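Tahiri Household Tasks Project
Progress report to the Nikach Fund
19/10/2023

Work since August

The question in our proposal was whether an arm on a fixed base can clear and reset a kitchen table to a standard a household would accept. Our answer at this stage is partly. Picking up single objects is now dependable enough to build on. Finishing the whole table without help is still well short of what we promised for the end of the grant.

We logged 2,632 attempts in the reporting period. The first 1,000 were practice runs used to set grip force and approach height, and we leave them out of the results. Of the remainder, 71 percent ended with the object in the right place and no one stepping in. The target for this stage was 80.

Most failures fall under two headings. Shallow dishes slide when the gripper meets the rim off center, and the arm then pushes the dish along the table. Small flat things are the other trouble. The system finds them, reaches for them, and closes slightly too high. Changing the approach angle helped with the dishes in August. It made no difference to the flat things, and we have stopped spending time on it.

Speed is a separate matter. A person clears the same table in well under a minute. The arm takes several minutes and needs someone in the room to restart it after a stop. For a home user we don't think that is worth paying for yet. For a shop back room, where the job could run after closing, it may be, and the Bukusel store has agreed to let us measure how its staff sort returned items by hand so that we have a fair comparison.

Changes to the plan

The dishwasher loading task has been moved to the second half of the grant. It depends on handling wet dishes, and we have only tested dry ones. The time saved goes to table clearing.

The order for softer fingertips from Curkum arrived late, and only one set fit. We are using that set on the main bench. The second set has gone back, and the refund will appear in the next statement.

Spending

Staff costs are on budget. Equipment is slightly under, because of the returned fingertips. We are not asking to move money between headings.

Next period

We will repeat the full table test with the new fingertips and report it with the same pass rule, so the figures can be set side by side. Dishes come first, then the flat objects. The hand-sorting measurements at Bukusel will run for 2 weeks, and the store will see the results before we send them to you.

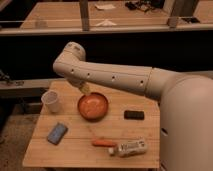 A draft of the test sheet for the store is ready, and we would like your comments on it before the measurements start.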